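Clarnel Home Notes
Kitchen tips: can a machine clear the counter yet?
7 Apr 2024

Readers keep asking whether it is worth waiting for a robot to do the small kitchen jobs. For most of them, no. Wiping down, sorting the junk that lands by the coffee maker and putting groceries away are still faster by hand. Research arms can pick up one thing and set it down somewhere else, and they do it slowly. A counter that takes you 2 minutes can take an arm 30, with someone standing by.

Phones and pencils are harder than they look. A phone lies flat and gives a gripper very little to grab. A pencil rolls. Tall light boxes tip when they are bumped. These are the same things that slow people down, so the fixes help either way.
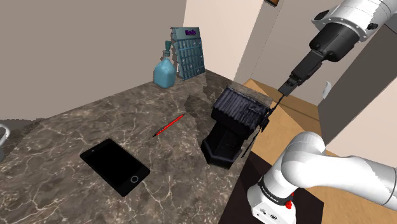 Keep small flat items off the counter altogether. A shallow tray with a lip will hold a phone, keys and pens, and you can lift the whole thing when you wipe.

Stand tall boxes in a corner, heaviest at the back. If a box is nearly empty, fold the top down and clip it.

Leave a hand's width clear on each side of the coffee maker. Crumbs and grounds collect there, and you need room to open the lid without knocking something over.

On marble, skip vinegar and lemon cleaners. Use a drop of dish soap in warm water, then dry with a soft cloth. Coffee rings should be wiped the same day.

Jugs with a short neck are best washed with a bottle brush and left upside down with the cap off.

As for what machines can do now, the robot vacuum is still the one we would buy. Ours has run most days since June and needs its brush cut free of hair every 12 runs. Dishwashers and timers on coffee makers also count as automation, and they work.

More from Clarnel: Descaling a kettle | Storing flour and cereal | Stain chart for stone counters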